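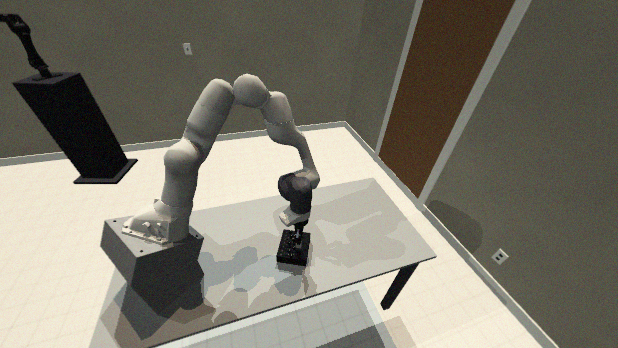 Keeping a work table flat, clean and steady

I have one long table in my workshop and I do everything on it: gluing, cutting fabric, repairing lamps, sometimes also peeling apples in October when the kitchen is full. When I moved to this house I did not know much about tables. I thought you put it in the room and it stays good. After some years I have learned a few things, and my neighbor Vanderleia Holanda, who repaired furniture before she retired, corrected me on the rest.

First find out if the floor is guilty

When a table rocks, most people blame the table. Before you put anything under a leg, turn the table half around and try again. If it now rocks on a different leg, the table is fine and your floor is not level. If it is always the same leg, then the leg is short or the joint is loose.

On a tile floor the trouble is very often a grout line. One foot stands on the tile and the other one stands half in the joint. Move the table by the width of two fingers and it may stand still. I spent a whole evening with pieces of cardboard before I tried this.

If you need to fill a gap, do not use folded paper. It gets pressed flat in one month and drinks the mop water. Cork is better. I cut small rounds from an old cork mat with kitchen scissors and fix them with a drop of wood glue. Let it dry overnight with the table upside down.

Tighten in the right order

A table with bolted legs should be tightened a little at each corner, going across and not in a circle. Turn each bolt until you just feel it hold, then do the opposite corner, then the other two. After that go one more time and make them firm. If you make the first corner fully tight, it pulls the frame crooked and the last leg will never sit right.

Do this again after two weeks. Bolts in new furniture settle, and in my experience the second tightening is the one that lasts. Put a small pencil mark across the bolt head and the wood. Next time you look, you can see at once if it has moved.

Washing the top

For daily cleaning I use warm water with a very small amount of dish soap, on a cloth that is wrung out well. Wipe with it, then wipe once with clean water, then dry. The middle step is the one people skip. Soap that stays on the surface becomes a gray film, and on a smooth top you will see every stripe of it when the sun is low.

I tried three bought cleaners. Lavow smells nice and it is fine for grease, but it leaves stripes if you use more than a capful. Niltska works on marker pen. Pristis I did not like, it made the surface slippery and my ruler was sliding on it. For most things the dish soap is enough and much cheaper.

Some spots and what I do with them:

White glue, dry: put a damp cloth on it for ten minutes, then push with an old plastic card.

Candle wax: ice cube in a bag, wait, lift it with the card. Do not rub while it is soft.

Label glue: cooking oil, leave it for as long as you drink a coffee, then soap. Try it first in a corner. On raw wood do not use oil at all.

Pencil: a white eraser.

Paint: this depends on the paint. If it is water paint and still fresh, water. If it is old, maybe you can live with it. I can.

Leave one end free

Vanderleia told me that a work table should always have one end with nothing on it, and that you should decide which end and never change it. In my case it is the end near the door, so I can put down what I carry when I come in.
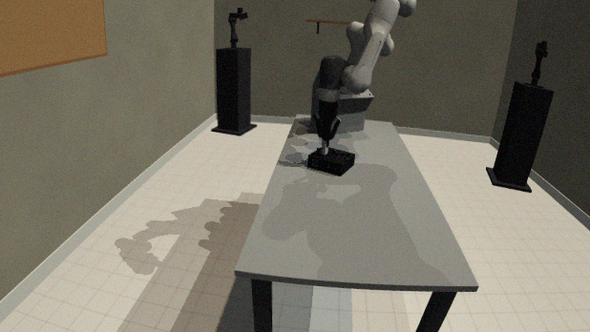 With a long table you also need to think about your back. If you push it against the wall on the long side, you can reach only half of it, and the other half becomes a storage for things you forgot. Put the short side to the wall and you can walk on both sides. It takes more of the room, I know. In a narrow room it may not be possible, and then it is better to have a shorter table.

For the height, stand straight with your usual shoes and let your arms hang. The top should come near to your wrist for heavy work such as sawing or kneading. For small work it should be higher, nearer to the elbow. Mine is 38 inches, which is good for me for sewing patterns but too high for my sister-in-law Kiri Tapsell, so she stands on a low box when she visits - a solid one, with rubber under it.

Protecting the edges

The front edge suffers first. Your belt buckle, the clamps, the vacuum cleaner, all of it hits there. I put a strip of felt on the clamps, on both jaws. The felt is from Nørgaard, sold in a roll, and I have still more than half of it after two winters. An old wool sweater that went too hot in the washing machine does the same job.

If the edge already has a small dent in solid wood, lay a wet cloth over it and touch it with the tip of a warm iron for a few seconds. The wood swells and comes up again. Lift the iron and look often. This does not work on a veneer top, where the steam can loosen the glue and then you have a bigger repair than before.

Once in the year, in April when I can have the window open, I take everything off, turn the table over and clean the underside too. There is always a spider and usually one lost needle, so use a brush for that and keep your hand away.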